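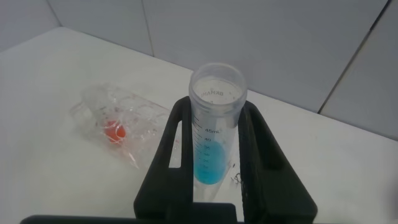 Uncapped tube, upright in the gripper.

Episode guide workshop, notebook. November, started 7.15 in the evening

Endance rewatch, up to the end of "The Salt Door". Transcript file now stands at 2349 lines, with the cold opens done for the whole first series. I am so pleased with this! The cold opens were the bit I was dreading (everybody whispers, and there's always a kettle or a thunderstorm going) and they turned out to be the most fun.

Main job tonight was the exorcism in "The Salt Door", the long one in the chapel with Bimar on his knees and the candles going out from left to right. The old fan transcript gives the chant as a block of nonsense syllables with "[Latin?]" after it. It isn't Latin. I slowed it down and played it over and over, and it's English, spoken backwards by the actor and then reversed in the mix, so that it comes out as English with all the breaths in the wrong places. You get a little gasp at the END of each word. Once you've heard it you can't stop hearing it.

What I have so far:

BIMAR: Come by the low road. Come by the (water? daughter?). Leave the (name / flame) you were given at the door.

"Water" fits the flooded cellar. "Daughter" fits everything that happens in the second half of the series, and would mean the writers knew about the girl nine episodes early. I want it to be daughter very badly, so I shouldn't be the one to decide. Hongmei, could you listen cold, without reading my version first? Too late if you're reading this, I suppose. Try it anyway, with the left channel only. The organ is mostly on the right.

7.50

Went back over Nghiêm's scenes for the character page. On first viewing I had her down as the sceptic of the pair, and most episode guides say the same, but she never once says she doesn't believe. I went looking for it. What she says is "show me", five times in the first series, and each time she is shown. In "Lamplighters" she says it to the ghost! The ghost then does show her, and she writes it down in that little red book and asks how to spell its surname. One of my favourite moments in anything.

So the character page wants redoing. Suggested opening line: "Nghiêm keeps the records." Everything else can hang off that. Her book turns up in nearly every episode and I think somebody in the props department was filling it in properly, as the page she shows in "Praritz" has the surname from "Lamplighters" on it, spelt the way the ghost spelt it.

About "Praritz". It's the town episode, the one where nobody can cross the bridge, and it's the one people skip. I skipped it myself twice. Please let's not put it under "filler" in the guide. Reasons, while they're fresh:

The bridge toll rhyme is the same metre as the chapel chant. I tapped them both out on the desk. If you put one over the other they line up until the last foot, where the rhyme has an extra beat, and that extra beat falls on "home".

Bimar lies about his brother for the first time. It's a throwaway (he says the coat was bought second-hand) and it isn't paid off until the finale, when he gives the coat back.

The miller's wife is the voice on the telephone in episode two. Same actress, credited both times. I'd never put the two together.

It also has the best joke in the series, the business with the priest and the wrong goat, which I have now transcribed in full including the goat.
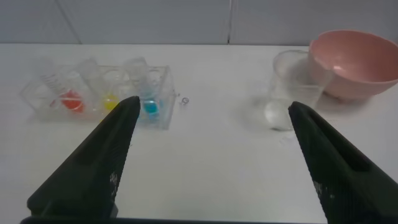 And the last shot holds on the river for far longer than is comfortable, and if you turn the sound right up there's someone humming the toll rhyme under the water noise, with the extra beat left off. So somebody did get across. Or somebody is still short of home by one beat. I had to get up and walk round the room after that.

8.30

House style, things to settle:

Stage directions. I've been using square brackets for sounds and round brackets for actions, but I slipped in the middle of "Lamplighters" and did it all the other way round. Will fix.

Overlapping speech. Bimar and Nghiêm talk over each other constantly in the car. I've tried a slash where the second voice comes in and it reads quite well. Hongmei's two-column version is truer to how it sounds, but it falls apart on a phone.

Spirits who speak through someone. Currently SPIRIT (through MILLER). It gets silly when the miller interrupts. Perhaps just MILLER and MILLER'S VOICE? Open to ideas.

Latin, when it is really Latin: leave as spoken, mistakes and all, translation in the notes. The bishop gets a case ending wrong in episode six and the demon laughs at him for it. I had always assumed it laughed out of general wickedness. It's a grammar joke, and if we tidy up his Latin we lose it.

Word limit for each episode page. I said 2000 and have already broken it on three pages out of four. "The Salt Door" needs the room. I can cut the wardrobe paragraph from "Cold Harvest", apart from the gloves.

8.55

Second listen to the chant, on the good headphones. Still can't call it. There's a consonant at the start that could be a "d" or could be a candle being snuffed. The candles! They go out on the beat. I lined up the picture with the sound and every candle goes on a stressed syllable, so the foley is sitting on top of exactly the sounds I need. Very clever of them and very annoying for me.

Idea: the "previously" recap at the top of the following episode uses 20 seconds of the chapel scene and I think it has a different mix, with less organ. If the candles are lower too, we'll have our word.

Checked. It cuts away just before. Of course it does. But there's a longer recap at the start of the second series, and I haven't been through that one yet.

To do:
- brackets in "Lamplighters"
- Nghiêm page, new opening, list of every "show me" with episode
- goat dialogue, check against subtitles
- second series recap, chapel section
- page 26 of the draft guide still calls the miller's wife "Woman on Bridge", change to match the credits
- ask Hongmei Wan about water/daughter, and name/flame while she's at it

9.20, stopping there. "Cold Harvest" next, starting from the scarecrow.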